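Gripper maintenance day, except it's the simulated cell, so my hands stay clean and my coffee stays warm. A short thread!

The Lariva cell has been acting up in sim since May. Every time I reset it, the long orange bar came back at a slightly different lean, and I was blaming the gripper model (sorry, gripper).

So this morning I loaded the scene again and parked on the wrist view to look at the grip.

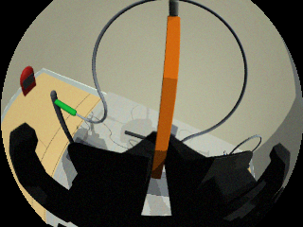

Orange bar in the gripper, cable looping down both sides. Sim render.

Gülizar Canpolat spotted it before I did: I had the solver at 100 steps and the Kornwood notes say 2000. Ugh.

Changed it, saved the config as 1282, reran the reset check. Same lean 132 times in a row!!

Next up is cable stiffness, which I've been avoiding. If you've tuned one of these, my replies are open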